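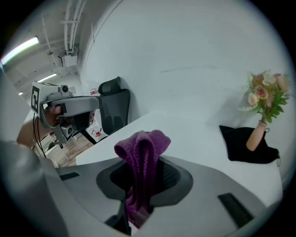 Re: Ouriço encontrado junto ao muro - devolver já ou esperar?

De: Baoshan Meng
Para: lista Fauna de Quintal
Data: 13 de junho de 2022

Olá a todos,

Respondo por aqui porque a pergunta já apareceu duas vezes na lista e a resposta serve para mais gente.

Em 13 de junho de 2022, Villanueva escreveu:
> Bom dia. Encontrei um ouriço pequeno ao fim da manhã, parado ao sol
> junto ao muro das traseiras. Não vi sangue nem feridas. Pesei-o na
> balança da cozinha e deu 265 gramas, mas a balança é velha.
> Está agora numa caixa de cartão, com uma toalha, na despensa.
> Dei-lhe água e ele bebeu um pouco. A minha vizinha diz que o devo
> pôr outra vez no jardim à noite e que a mãe trata do resto.
> Outra pessoa disse-me para lhe dar leite. O que faço?

Leite não, em caso algum. Os ouriços não digerem a lactose e a diarreia desidrata-os depressa. Água num prato baixo, como fizeste, está bem. Se quiseres dar comida, usa ração húmida de gato, sem molho, e só depois de ele estar quente ao toque na barriga. Um animal frio não deve comer.

Quanto a devolvê-lo hoje à noite, eu esperava. Um ouriço parado ao sol a meio do dia quase sempre tem algum problema, mesmo sem feridas à vista. Vê se há ovos de mosca (parecem grãos de arroz muito pequenos, agarrados aos espinhos e à volta dos olhos e das orelhas). Se houver, é urgente e tem de ser visto ainda hoje.

Para o aquecer, uma garrafa com água quente embrulhada num pano, encostada a um dos lados da caixa. O outro lado fica sem nada, para ele se poder afastar. Convém trocar a água de quatro em quatro horas, mais ou menos. As toalhas de malha com argolas prendem as unhas, por isso prefiro polar ou folhas de jornal rasgadas.

O centro de recuperação da Panetti recebe ouriços todos os dias até às 17 horas. Depois disso há um cacifo de entrega na clínica Andska, do lado do parque de estacionamento, mas telefona antes para saberem que o animal lá está. Leva escrito o local onde o encontraste, a hora e o peso. O número do registo na ficha do ano passado ia em 1765, portanto eles têm prática e não vão estranhar a balança velha.

No nosso grupo entraram 13 crias desde o início da época - oito já comem sozinhas e devem ser libertadas em julho, se o peso o permitir. Ainda faltam caixas de transporte. Quem tiver alguma parada pode deixá-la no armazém da Flavadeck, ao portão verde, com o nome da lista escrito por fora.

Villanueva, diz depois o que te disseram no centro, e se procuraste perto do muro ao anoitecer. Se este é uma cria, pode haver irmãos. Não mexas no ninho se o encontrares, marca só o sítio e avisa.

Cumprimentos,
Baoshan Meng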